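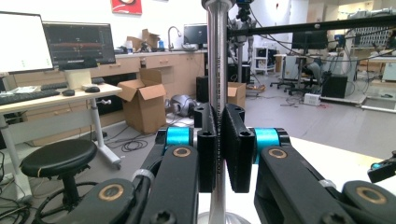

Polished metal pole on a round base, with small markings engraved along the shaft.

Ea Juhl does not like the word circular. She says it four times in our first ten minutes, each time as if reading it off somebody else's invoice. For a person whose company, Overgaard, sells used shop fittings under a banner with that exact word on it, this seemed worth asking about.

"My partner put it on the banner," she says. "I wanted it to say used shelves."

I had gone to see her in November with a fair amount of doubt. The trade in second-hand retail interiors has been getting a lot of friendly coverage, most of it in the same tone. A chain closes, its racks and counters and lighting are rescued from the dumpster, a young bakery moves in with somebody's old display case, and everyone pats the display case. I have read that story many times and I have never seen a number in it that I trusted. How much gets bought again? How much sits in a warehouse for a couple of years and then goes to the dump anyway, only later and after two truck rides?

Juhl's warehouse is a long metal building past the ring road, and it is cold. She keeps her coat on. There are clothing rails by the hundreds, stacked counters, a row of dress forms under plastic, and one entire perfume department from a store called Stelia that closed its doors last spring.

I put the question to her plainly. Of everything that comes in, how much goes out to a customer?

"Less than I would like you to print," she says. Then she goes and gets a folder.

The folder has last year in it. According to her own list, 937 pieces came in, where a piece might be a single mirror or a counter six feet long. She had sold 200 of the big ones and a mess of smaller things she does not bother to list one by one. The rest was still in the building, or had been cut up for metal, or had been thrown out.

"The metal is fine. Metal always goes somewhere," she says. "Coated board is the trouble. You take a screw out of it and the hole is finished. You can't put the screw back in. People build a whole store out of it, knowing they will be gone in five years, and then they phone me and want to hear that it has a second life."

Does she tell them it does?

"I used to. Now I send them a list of what I take."

The list is short. Steel rails, solid wood, glass with no chips, mirrors under a certain size, stools. No coated board, no lit signs, nothing with a logo pressed into it. She says that the month she first sent it out, one landlord stopped returning her calls.

Oluf Hjaltested is the partner who put the word on the banner. He came in halfway through with a thermos and did not seem surprised to find himself being discussed. He handles the sales side, and he defends his word with some spirit.

"If I say used, they want it for nothing," he says. "If I say circular, they have a budget for it. It's the same rail. I don't see who is hurt."

I said the reader of the company's annual report might be hurt, a little, if the report says the old store was "returned to use" and half of it is in a landfill.

"We don't write their reports."

But they do give a certificate. I had seen one before I came. It is a handsome sheet of paper with a green border, and it states that the fittings from a given address have been "received for reuse." Received is doing a lot of lifting in that sentence. I asked Hjaltested whether a client had ever come back to find out what happened after the receiving.

He thought about it for a good while. "One did," he said. "She was from Dusivness. She wanted pictures of the new owners."

Did she get them?

"She got two."

Juhl, from across the aisle: "It was the same customer. He bought both."

To be fair to them, and I am trying to be, they are more open about this than anyone else I spoke to. Two larger dealers would not say how much they sell. A third sent me a brochure. It had a forest on the front.

Gunnlaugur Hafstein is on the other end of the business. He fits out stores, has done it for most of his working life, and buys from Overgaard when it suits him, which he says is three or four times a year. I reached him by phone at six in the morning, the only time he would offer. He was already in his van.

"Everybody wants the old stuff until they see the labor," he says. "A new rail comes in a box with the brackets. It fits because it was made to fit. With the used ones I'm standing there with a bag of brackets from three different makers and none of them match. That's a day. Who pays for the day?"

I asked him who does.

"I do, the first time. After that I quote for it, and then they say, oh, maybe new is better."

He gave me one example with prices. A small shoe store wanted used shelving and found a set it loved for 800. By the time the shelves had been trimmed, rehung and patched, the owner could have bought new ones and had money left over for the sign. Hafstein did the job anyway. He says the shelves look good. He also says the owner complains about them whenever he goes in for shoes.

So why would anybody do it? He laughed at that, or coughed.

"Because some of the old stuff is just better. I'll give you that. The heavy rails, the real wood. You can't get that weight now unless you pay silly money. If someone asks me for a counter that will be there in twenty years, I go and see Ea. If they want to feel nice about a counter, I tell them to buy a plant."

This is close to what I had come to think myself, so I distrusted it and went looking for someone who would disagree.

Unnur Þórarinsdóttir runs a clothing store, Vurnitz, that is furnished entirely with used fittings. I had expected a speech. The store has a wall text about its furniture, and the wall text uses the phrase "every piece has a story." I asked her to tell me the story of the nearest rack.

"I have no idea," she said. "It's from Ea. I think it was in a sports store? My sister wrote the wall text."

She is good company and hard to pin down. She believes in buying used, she told me, and then she listed several reasons, most of which had to do with having no money when she opened. She paid much less than she would have for new. She did the work herself with her father over a long holiday weekend, so there was no fitter's bill. She does not think the arithmetic would have held up otherwise.

"People come in and say it's so brave," she says. "It's racks."

Do customers buy more because of it?

"How would I find that out? They buy more when it rains."

I asked whether she would do the same again with a second store. She said yes quickly, and then said she would buy the fitting rooms new. The used ones had doors that would not stay shut. She has since hung curtains.

Back at Overgaard, I wanted to know what would make the folder look better. Juhl has one idea and it is dull, which made me like it. She wants store owners to tell her they are closing a few months ahead. Usually she gets a call with 2 days left on the lease, the power already off, and a crew in there with crowbars. Things that could have been unscrewed get broken. With notice, she says, she could go in, mark what is worth saving, and find a buyer before anything is moved.

"Then it never comes here at all. It goes from the one store to the next one. I make a fee and I don't need half this building."

Why has that not happened?

"They don't want the staff to know they are closing," she says. "They don't want the customers to know. I'm the last person they tell."

Hjaltested thinks this will change as the rules on commercial waste get stricter. Juhl does not think so. They have clearly had this argument before, and they had some more of it while I looked at the perfume department, which comes with its own stools and has been there since April. Nobody has made an offer on it. The price tag has been changed twice in pen.

There is one more employee, Oddur Hafþórsson, who takes the pieces apart and had been doing so with a drill throughout the conversation. I asked him what he thought of the word on the banner. He said he had not read the banner. Then he asked whether I needed a mirror, and quoted me a price, and when I hesitated he took off ten percent.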